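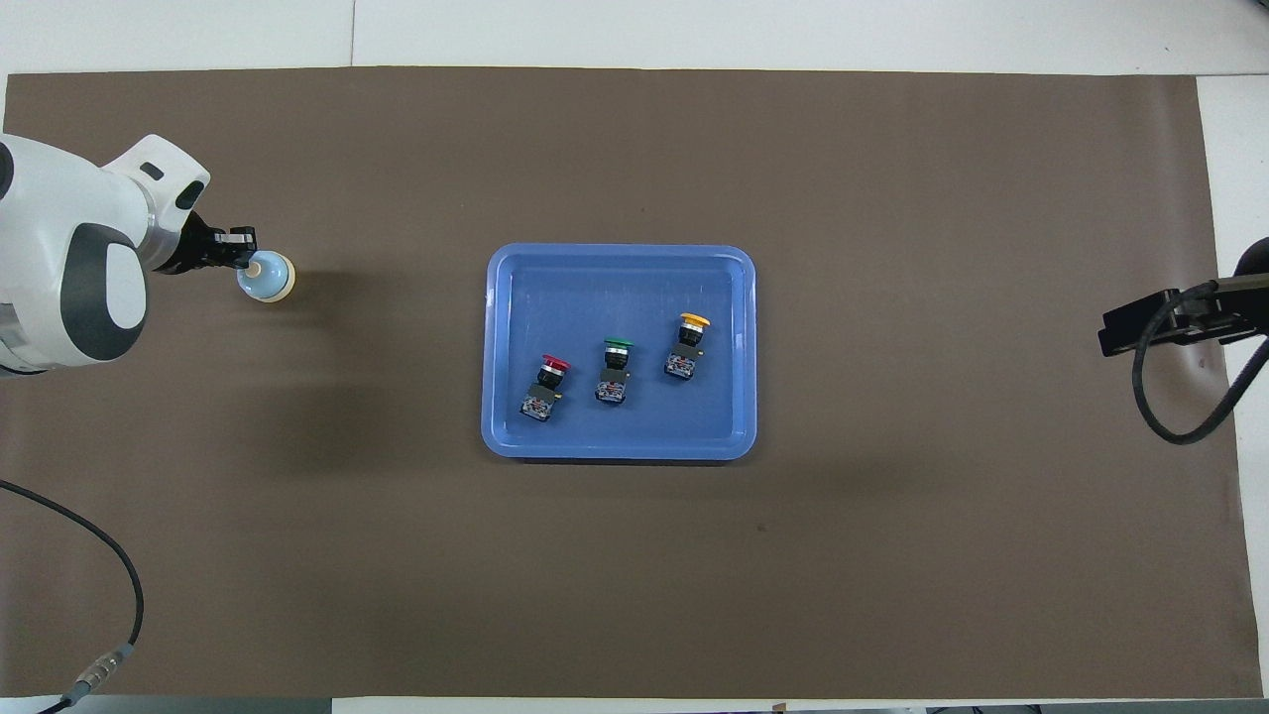
The sorting table at the Vomia open day, Distdale, Saturday. Push-button switches in the tray, arm at left.

I went for the free parking and the coffee. Putting that up front so nobody writes in to say I arrived with an axe.

Vomia opens its Distdale building to the public once a year. Guided groups, a talk, a table with pastries gone by ten. This year the big draw was the arm. White thing, dark gray panels, black gripper on the end. It works over a sheet of brown paper with a light-blue tray on it. Red button, green button, yellow button, the kind you find on the front of any machine in any shop in this county. That's the job. Pick the part up, put the part down, next part.

The crowd loved it. I did too for a good ten minutes. Then I started looking at the people instead.

First thing. It was slow. I mean slow like my uncle parking a trailer. The guide, Ona Paulauskas, was straight about that and I give her full credit. She said on a good morning it handles 53 parts an hour. Somebody in the back asked what a person does. She said 300, easy, once they've settled in. Then a silence, and then a kid asked if it could do a high five. (No.)

So why is the paper full of "robots take over Distdale"? I read that headline Thursday night over dinner. Whoever wrote it was not standing where I was standing. Fifty-three against three hundred. I'd have liked those two numbers in print, side by side, before everybody on my street decided their nephew was out of work.

But, and here I part ways with the guys I rode over with, slow today doesn't settle anything. They walked out laughing. Great big toy, my brother-in-law said. He said the same about the self checkout. The arm doesn't go home at five. Fifty-three an hour all night and all weekend is a lot of switches, and no one in that building is pretending the number stays at 53. Paulauskas told us it was less than half that in April. Nobody laughed at that part, I noticed, mostly becuase nobody was listening. They were filming.

Which is my actual complaint. The demo. The way these things are staged.

You get a clean table. Nice light. One tray, a few parts, all different colors so the folks in row three can follow along. I have worked with parts like these. Fourteen years at Steldale, panel assembly. They come in a bag inside a carton and half of them are the wrong half. Contact blocks stuck to other contact blocks. Terminal screws backed out and rolling around the bottom. Show me the arm and a carton like that and I'll bring my own folding chair and stay till dark.

I asked. Paulauskas said they do run it on mixed cartons, in the back, and it gets stuck plenty, and a person walks over and un-sticks it. OK then. Put that on the tour! Let people see the stuck part. I would trust the company more and I think most of the room would too. A taxpayer who has watched the thing drop a part and go after it again knows something. One who has watched ten tidy minutes knows what the company wanted him to know.

And it is partly our money, don't forget. The town gave them a break on the Urbonaitė Road lot, the old feed store parcel. The deal talks about jobs. 191 of them, over five years. It does not say what kind, I went home and read it twice. A person who walks over and un-sticks an arm is a job. Is it one of the 191? Does it pay like panel assembly pays? I put that to the man at the sign-in desk and he gave me a pen.

They say 600 people came through by closing. Good turnout, better than the last two school budget meetings put together. So people care, or they like pastries. I'd like to see a tenth of them at town hall when the lot agreement comes up for review, asking what an un-sticker makes an hour and who trains them and whether Steldale people get a first look at those spots.

I'm not against the arm. I want that clear, my inbox is full enough. My right wrist clicks every time I turn a doorknob and I know exactly which job did that. If a machine had taken the boring third of my shift in year two I would of bought it a drink. What I'm against is a room of grown adults clapping at a tray and going home without asking one thing about the payroll.

Next year, less clapping. Bring a question and write it down first, the tour moves fast. Park on the east side, the west gate is locked by noon and it's a long walk around.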